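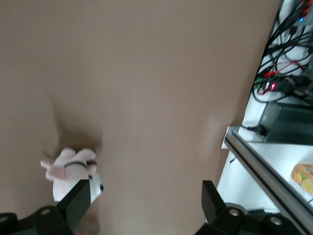

Fillesgate Student Robotics Club - Pick and Place Team

December
By the team's software lead

Speaker notes, club showcase talk

Hi everybody, thanks for coming in out of the cold. (Wait for the door to close - it bangs.)

So the first slide is our view from the wrist. Two black fingers, a tan table, and a little pink and white plush toy up against the left finger. I've spent more time looking at this toy than at my homework this term.

Our project is called Hinden. The goal sounds easy: pick up a soft toy and put it in a bin. Blocks were fine, we had blocks working by the second week! But a plush toy squishes and rolls, and if one finger gets there first it just shoves the thing along the table.

Ask the room: who has played a claw machine? OK, same feeling.

We drove the arm by hand and saved every try, 1,285 of them. Then we went through and threw out 377, mostly ones where the driver (often me) gave up halfway. Six of us did the sorting, with a lot of chips.

Next slide, the chart. Point at the dip near 500 - that's when we swapped the finger pads and had to learn to drive all over again.

Blur. Somebody always asks. Go back to slide one, the toy is fuzzy there too. We slowed the wrist down for the last part of the reach and I like it much better that way.

Then the Vindus demo, two tries max. If the arm stalls, go straight to questions and restart it while people talk.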